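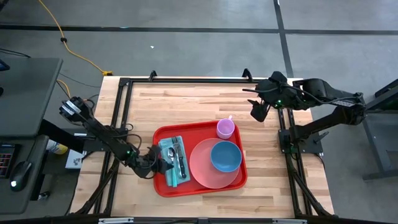

How a Bill Becomes a Law

A bill is a written plan for a new law, or for a change to a law that already exists. In the United States, bills at the national level are decided by Congress. Congress has two parts, called chambers. One is the Senate and the other is the House of Representatives.

A bill has to pass both chambers with exactly the same words. If the Senate version says "school" and the House version says "public school," the two versions do not match, and the bill is not finished.

Who writes a bill?

Anyone can have the idea. Only a member of Congress can introduce it. The member who introduces a bill is called the sponsor. Other members who put their names on it are called cosponsors.

Sometimes a senator and a representative agree to introduce the same bill in both chambers. These are called companion bills. Each one gets its own number. A Senate bill number starts with S. and a House bill number starts with H.R.

An idea from Cletside

Suppose the town of Cletside has old water pipes under its streets. Lorna Carnegie is 11 and lives on Dunbar Street. She writes a letter to her representative, Tomás Duggan, asking for money to replace the pipes. There are 920 homes on the old pipes, and other towns have the same problem.

Representative Duggan's staff turn the idea into a bill. Lawyers who work for the House help with the wording. The finished bill is 7 pages long. It says who can get the money, how much they can get, and what they must do with it. It sets a limit of 4000 dollars for each home.

What happens in committee?

The bill is sent to a committee. A committee is a smaller group of members who work on one subject, such as farming, transportation or health. The committee may hold a hearing, where people who know about the subject answer questions. An engineer might explain how long a pipe lasts. A mayor might explain what a town can afford.

Next the committee may hold a markup. In a markup, members suggest changes to the bill, called amendments, and vote on each one. At the end they vote on whether to send the bill to the whole chamber. Most bills stop in committee and never get this far.

Debate and voting

If the bill reaches the floor, all the members of the chamber may debate it. "The floor" means the large room where the chamber meets. In the House, the time for debate is usually limited. In the Senate, debate can go on much longer, and it often takes 60 votes to end it.

To pass, most bills need a simple majority, meaning more yes votes than no votes. The bill then goes to the other chamber, which can pass it, change it, or leave it alone. If the second chamber makes changes, the first chamber has to agree to them, or the two must work out one version together.

The President's choices

A bill that has passed both chambers goes to the President, who has 3 main choices.

Sign it. The bill becomes law.

Veto it. The bill goes back to Congress. It can still become law if two-thirds of the members voting in each chamber vote yes again.

Do nothing. After 10 days, not counting Sundays, the bill becomes law without a signature. If Congress has ended its session before then and the bill cannot be returned, it does not become law. This is called a pocket veto.

Words to know

Amendment: a change to a bill.
Chamber: one of the two parts of Congress.
Sponsor: the member who introduces a bill.
Veto: the President's refusal to sign a bill, sending it back to Congress.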